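Notes for the evening talk, Sitville library hall
(Start slowly, let people find a seat and finish their tea.)

Good evening, everyone, and thank you so much for coming out. I'm Hòa Âu, and I want to talk about family letters – how we keep them, how we lose them, and how to begin sorting them when the box feels far too big.

Most of us have something put away in a cupboard, and quite a lot of us now have something put away in an old computer as well. 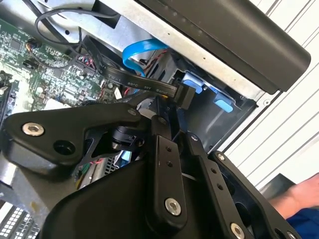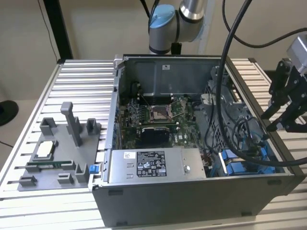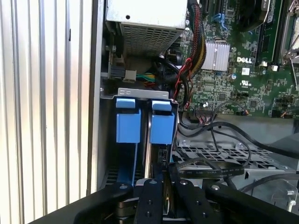
My own box came from my aunt in October, and it held 376 letters, tied up with kitchen string (pause, hold up the string). I sat on the floor and read until my tea was stone cold, and I had only got through six!

So, first piece of advice: don't read yet. Sort by handwriting, then by year if you can, and keep every envelope with its letter, as the postmark may be the only date you have.

Mention the Kahsay family here. Nearly 837 pages, three languages, and a grandmother who signed everything with a different nickname. Ask if anyone else has a relative like that – leave plenty of time, they always do.

Then on to pencil notes, paper clips (take them off gently) and the Josten folders on the side table, which people are welcome to handle during the break.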